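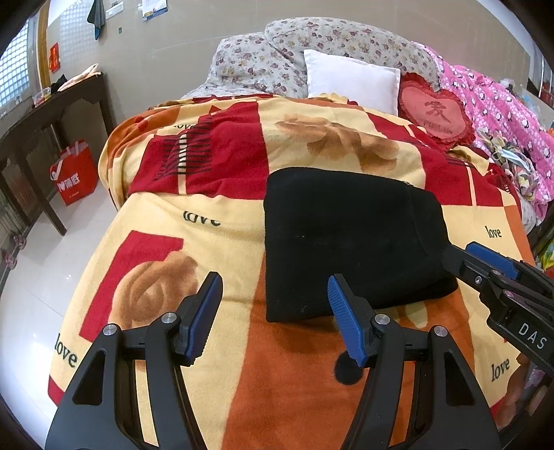 Marijke De Smet and Malte Böttcher
Project report, Equipment and Budget Planning strand
Submitted in March

1. What we were asked to plan

Our task was to write a purchasing plan for a second set of hand-held grippers. The first set is already in use for recording cloth folding in people's homes, and the project wants to go from one pair to three. We had a limit of 2000 euros for everything, including spares, storage and delivery. Salaries and the computers used for processing were outside our part.

We work with two-finger grippers, used as a pair, one in each hand. The fingers have black frames with cutouts and ribbed blue pads at the tips. Most of our questions came down to those pads and the joints behind them, as they are the parts that touch the cloth and the bed all day.

2. How we collected the figures

We spent Tuesday afternoons going through the repair notebook and writing to suppliers. Three gave us a price: Corkby, Kumum and Estach. A fourth, Adeyemi, only sells to companies, so we left them out of the comparison but kept their delivery times for reference.

We also went along to recording visits in bedrooms. A bed is a cheap work surface. The household already owns it, and a fleece bedspread gives a soft layer under the cloth when a gripper presses down. It did change our budget, though. We had put in money for a folding table and a plain mat, and after the visits we took both out. The cloths are small enough to fold on a bed, and a patterned cover with big blocks of yellow, red and orange is closer to what the project wants to record than a grey mat would be. A folded black cloth also stands out well on it.

3. Prices

Corkby was the cheapest for a complete pair at 492 euros, with pads fitted but no spares. Kumum wanted more but included a carrying case. Estach sells the fingers and the body separately, and this looked attractive until we added it up. With shipping in two parcels it came out dearer than Corkby for the same thing.

Two Corkby pairs cost 984 euros. We then added 270 euros for spare pads, pivot screws and one spare finger frame. That makes 1254 euros and leaves 746 for cases, delivery, test cloths and anything we have missed.

4. Spares

The repair notebook had 17 entries. Most were worn or loose pads. Next came screws that needed tightening, and a few entries just say "stiff" with no more detail. One finger frame had cracked at a cutout after a drop on a tiled floor.

We suggest keeping the spares in one labelled box and not splitting them between the pairs. Malte wanted a small kit in each case so that a visit would not have to stop. Marijke thought the parts would get lost. We settled on one screwdriver and two pads per case, with the rest in the box.

5. Cloths

The current cloths are mostly black, and the project should buy other colours from the remaining money. They should be bought in two thicknesses. Thin cloth is harder to pick up at a corner, and people were slower with it on every visit we joined. We have not put a firm price on this, as the shop prices changed while we were writing.

6. What we would do differently

We asked for prices too early, before we had seen a visit, and had to write to all the suppliers again. We also forgot delivery time in our first table. Corkby needs four weeks – Kumum needs two – and if the recordings are to start again after the break, the order has to go in before the end of the month.

The full price table and a copy of the repair notebook are in the appendix. The supplier letters are kept with Marijke.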